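Estwood Forum > Home and Kitchen > Tables and Surfaces

Topic: Pale wood table and the sugar tray, what to put on it?

makusis_tea
Posted Sunday, August 23, 2020
Good evening to all. Please excuse my English, I write slowly and with the dictionary open.
I am responsible for the tea corner in our reading room. We have a light wood table with round corners, standing on grey carpet. In April we stopped using a tablecloth, and now I see every day how nice the wood is, but I also worry for it. People put down cups without looking.
My first question is about the surface. I do not know if it is solid wood or veneer, and I do not know if it has oil or lacquer. Can somebody tell from the grain? I put a close view. The oval on the right is my favourite part of the whole table.

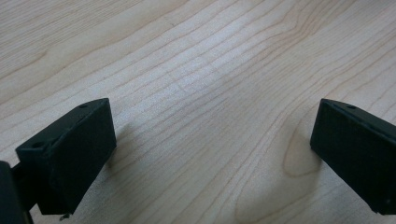

The top of our table, with the oval in the grain.

grainandglue
Lovely piece of wood. I would say maple or birch, but from a photo I would not bet my lunch on it. Look at the edge of the table. If the lines on the top continue down over the end, it is solid. If the edge is a separate strip, it is veneer, and then please do not sand it!
The oval could be a small knot, or only the tip of the arch pattern. Either way, leave it alone and enjoy it.

Varma_kettle
For the finish, put one drop of water in a corner and wait 5 minutes. If it stays as a round bead, you have lacquer or something similar. If it makes a dark spot, it is oil or nothing at all. The spot should dry out again.

roston_11
I do not agree with the water drop. On bare birch I got a mark which stayed for the whole summer. Try it under the table, where it does not show.

Varma_kettle
Under the table is often not finished the same way as the top, so the test tells you nothing. But fine, use a place behind the tray.

makusis_tea
Thank you both. I will look at the edge first and postpone the water.
Now my second question, which is more about order. We keep the packets in a brown plastic tray with 4 compartments. I like that everybody sees what there is. But the white packets and the yellow ones become mixed, and the small dark ones are always in a heap. Only the tan and white ones, the ones like sugar, stay more or less side by side. Next to it I keep a clear tray with a little amber glass cup. 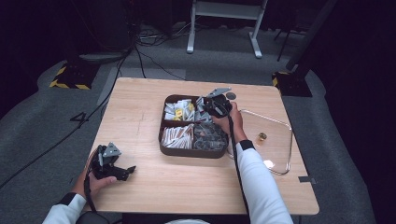
The brown tray in the middle, the clear one to the right of it.

pantry_moth
I would stand the long packets upright in a mug and give their compartment to the yellow ones. Then white and yellow have separate homes.

grainandglue
A mug falls over. Lying flat is better, and you can take one without pulling out three others.

pantry_moth
My mug has stood in a busy kitchen for years and it did not fall once. But I admit it is a heavy mug.

roston_11
What is the amber cup for? If it is for used packets, it is too small. They will be on the table by ten in the morning.

makusis_tea
It is for coins, when somebody wants to give something for the tea. The used packets go in the bin by the door, in theory.

Varma_kettle
How many packets do you buy at once? We order boxes of 300 and put out only a handful of each kind. A tray which is filled to the top gets untidy much faster. Also put four felt pads under the brown tray, because plastic pushed over a wooden top every day will scratch it in the end.

makusis_tea
We buy up to 300 also, and I always fill the compartments full, I thought it looks generous. I will try with less. The felt I can get tomorrow.
I looked at the edge now with a lamp and I still cannot decide. The lines come to the round corner and there I lose them.

grainandglue
Take a photo of the corner in daylight and post it, from the side and quite near.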